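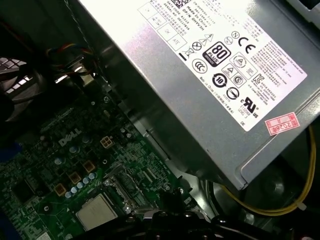 June, bench two, Skurnness end of the workshop

Started on the Dell carcass this morning. Task for the Flusis set is "unplug something, put it back", which sounded generous until we met the inside of an office PC. Everything in there was designed for a person with small hands and a grudge.

Target for the month is 800 good episodes. Today's tally: 31 kept. At this rate we finish when the four-pin socket near the DELL logo is worn smooth.

Things to remember:

Wrist view is good for the approach and poor for the last bit, when the fingers cover the very thing we want the policy to learn from. Quinlan side camera stays on for all of these, however much it moans about bandwidth.

The supply's label is a magnet for the feature tracker. Lots of lovely crisp print, CE mark, 80 PLUS BRONZE, the lot. The tracker now knows a great deal about compliance and very little about connectors. Try masking it for one batch and compare.

Keep the thin fan wires in a different lie each reset. I caught myself tidying them the same way every time, so the Zedby model would have learnt my housekeeping.

Two episodes binned for snagging the yellow cable. Two more I kept and tagged as recoveries, on the grounds that I recovered too.

Stopped at 16:40. Still to do: rewrite the reset sheet, find the short screwdriver, rename this morning's folder from "test_final_new".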